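Amico open day, Thursday

I went along to the Amico open day on Thursday with Heikki Salminen, who has a kitchen to finish and has been putting off the worktop since last year. The showroom and the workshop share one long building behind the bus depot. Parking is free but the entrance is at the back, past the delivery doors, and the sign for it is small. We walked round the wrong way first.

Doors opened at 8 and we got there a bit after that. Coffee and buns were laid out by the front desk. You sign in, get a paper badge and can join a workshop tour or wander through the showroom on your own. We did the tour first, which I would recommend, as the saws were switched off after lunch.

The tour was led by Onni Kokkonen, who runs the cutting side. He took us through the slab store, where everything stands on edge in racks with the stock number chalked on the side. Most of it is natural stone, and there is a smaller section of printed and composite surfaces for people who want the look for less money. He was straightforward about the difference. Natural stone needs sealing and will mark if you leave lemon juice on it. The composites mostly won't, but a chip is harder to hide.

We watched a piece being cut for a bathroom shelf. The saw is fed with water the whole time and the noise is considerable - ear defenders are handed out at the door and you do need them. Polishing is done in the next room in several passes. Onni let people feel an edge after each pass, and the change between the second and the third was bigger than I expected.
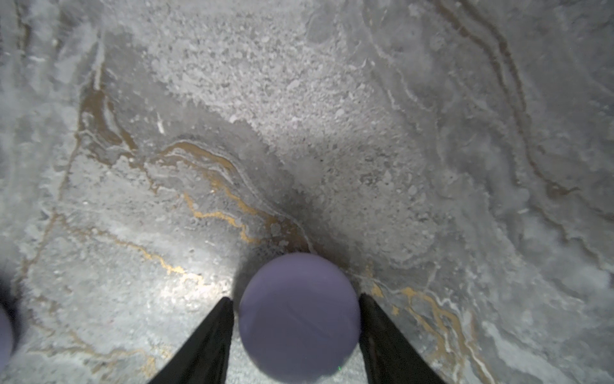
Veined surfaces took up most of the showroom floor, and that was where we spent the rest of the morning. They are named by range, and I did not manage to keep all the names straight. Heikki had come in wanting plain grey, and he still says he does, but he went back more than once to the grey and white one with the gold veins. It is busier than anything I would choose. There are speckled, grainy patches like frost in one part and then long wavy dark lines in another, with the gold wandering through and splitting into thinner strands. A lavender ball stood out very clearly against it, so I suppose plain coloured things are what you would want to keep on a top like that. Heikki asked whether the pattern would carry across a join and was told it depends on the layout, and that a drawing comes with the quote.

The Mandard range is the quieter one, mostly creams and pale browns. I liked it better for a small room. Jitasik had a stand with sealers and cleaning products, and the woman there was patient with some very long questions about turmeric. Oksanen were showing sinks and taps along the back wall. One of the taps was plumbed in and the rest were for looking at.

Lunch was soup and rye bread in the staff canteen, 6 euros, paid by card only. It filled up quickly and we shared a table with a couple who were replacing a hearth.

A few practical points. Bring your measurements, even rough ones, and the depth of your units. Samples can be borrowed for 20 days against a deposit, with a limit of three per household. Offcuts are sold from the yard, and prices are written on the pieces. Flat shoes are required for the workshop.

Heikki took two samples home, one plain grey and one from Mandard, and has put his name down for a measuring visit in February. I bought an offcut for rolling pastry. It is heavier than it looks and I was glad we had brought the car.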